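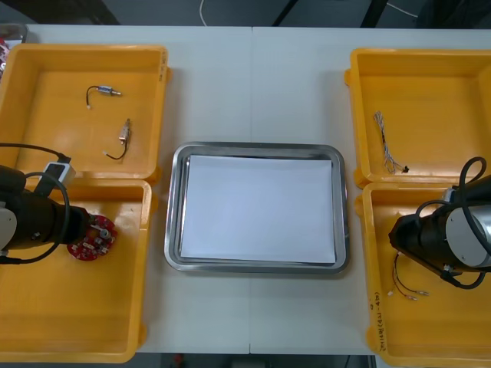 Sorting the Returns Shelf: How a Campus Repair Library Loses Things and Sometimes Finds Them

Project report by Lleucu Prydderch and Berwyn Bevan
Supervisor: Nerys Powell

1. Why we picked this

The repair library lends tools and spare parts to students who would otherwise throw out a desk lamp. You borrow a screwdriver set, a soldering iron or a bag of fuses, you fix your thing or make it worse, and you bring back what you didn't use. It is a lovely idea and it has a returns shelf, and the returns shelf is the subject of this report.

We first met the shelf when Berwyn tried to borrow a crimping tool that the catalog said was in. The desk said it was in. The little green tag on the hook said it was in. It was in the sense that it was in the building. We found it two weeks later under a box of bicycle lights, by which time Berwyn had stripped his wires with nail scissors and lost interest in radio.

Our question was simple enough to fit on the proposal form: how long does a returned item take to get back to its proper place, and what slows it down?

2. What was already known

Less than we hoped. There is plenty of reading on how book libraries handle returns, and most of it assumes that a book has its address printed on its spine. A washer does not. Parts libraries have to rely on bins, bags and the memory of whoever is on the desk. The last student report on the subject, kept in a binder in the department office, recommends "better labels" and then spends nine pages on the history of the building.

The library runs its catalog in Lodix, a lending program that was set up by a former student and has been left alone ever since. Lodix knows two states, OUT and IN. An item becomes IN the moment it is scanned at the desk. Everything that happens between the desk and the hook is invisible to it, and we came to think of this stretch as a third state, which Lleucu named SOMEWHERE.

3. Method

We followed 162 returned items during April. Each got a paper slip with the time it was scanned, and whoever put it away was asked to write the time on the slip and drop it in a shoebox. We also sat near the shelf on Wednesday evenings, the busiest slot, and took notes while pretending to do other coursework. At one point we really did do other coursework, so the notes from that evening are thin.

We sorted the items into tools, sealed parts (anything still in its packet) and loose parts. The third group gave us trouble. Is a motor with its leads attached a part or a tool? What about half a roll of tape? Trefor Trevor, who has worked the desk for three years, settled these cases for us by looking at the item for a while and saying "part." He never once said "tool," so our loose parts group may be a bit large.

After the first half of the month we made one change. The single big returns crate was swapped for separate bins, one for each aisle, and the desk staff were asked to drop each item straight into the right one. We changed nothing else on purpose. The heating broke by itself.

4. Results

Of the 162 slips, 31 never came back to the shoebox. We searched for those items by hand at the end of the month and found all but 2. The missing ones are a hex key and a tape measure, and if you have them we would like to hear from you.

Tools did best. Most were back on their hooks by the next morning, probably owing to the fact that a cordless drill takes up room and people want it gone. Sealed parts came next. Loose parts could sit for days, and the longest wait we recorded was for a bag of mixed springs that was picked up, looked at and put down again by four different people. We watched three of them do it. The fourth was Berwyn.

The separate bins helped, though less than we told everyone they would. Items with an obvious aisle moved faster. Items without one now collected in whichever bin was closest to the desk, which was Aisle 1, Plumbing. By the end of the month the plumbing bin held a doorbell, several phone chargers and a ukulele tuner.

We also compared handwriting. This was not planned. The bins were labeled in marker by whoever had the marker, and one of them could be read as either "Elec" or "Etc." Staff were evenly split on it and both sides were quite firm. We relabeled it halfway through the second week of bins and its contents became noticeably more electrical.

5. What the staff told us

We interviewed the desk team one at a time, with tea. The main complaint was that putting things away belongs to everyone's shift and therefore to nobody's. People on the early shift said the late shift left things. People on the late shift said that things were already there when they came in. Évan Courtois, who works both, agreed with both.

Several people asked for a photo of each item on the catalog page, so that they could tell one small metal object from another without asking Trefor. Trefor was in favor of this. He would like to take a vacation.

6. Things we would do differently

The slips were too small. Three people wrote the time over the item number, and one wrote a shopping list. We should also have run the bins for a full month before judging them, as people were still learning where they went when we stopped counting.

Sitting near the shelf with notebooks plainly changed things. On our first evening the shelf was cleared before closing, which the staff told us had not happened since it was put up. We have left that evening out of the results and mention it here only because everyone looked so pleased.

7. Recommendations

Keep the separate bins, but move Plumbing away from the desk.

Add an openly labeled bin for items that have no clear aisle, and empty it every Wednesday before the evening rush.

Print the labels.

Add a third state to Lodix. We suggested SOMEWHERE. Ms. Powell suggested IN PROCESS, and that is the wording in the version sent to the library.

Give each shift a named person for putting away, written on the board.

8. Thanks

We thank the desk team for their patience, Trefor Trevor for his rulings, and Nerys Powell for reading two drafts and crossing out most of the jokes in the first. The shoebox has been returned to Lleucu's sister. The crimping tool is on its hook, or was when we handed this in.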